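Help us pick a gripper! (Drurncombe, from October)

Hello, I'm Gwenllian, and I run the gripper trials at Skyrme. We're after nine people to come and drive our two arms for a morning and tell us which set of fingers they'd keep and which they'd throw in the river. No experience needed – if you can work a telly remote you'll be fine, and Prys will be next to you all the way through.

You'd do the same short jobs with each pair, fill in a form (sorry, it's long) and get £86 plus lunch.
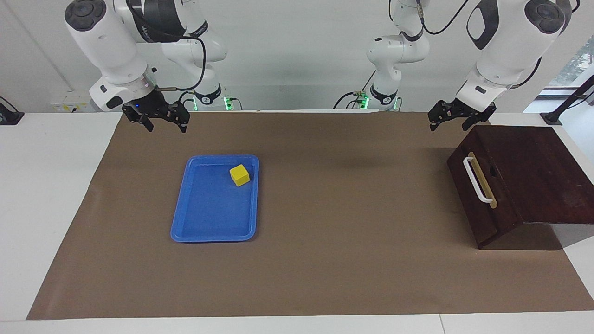 Both arms over the table, with the yellow cube in its tray and the wooden box at the right.

Left-handers very welcome, we're short of you! Drop a note to Perihan Bayram at the Skyrme front desk, quoting trial 657, and say which mornings suit.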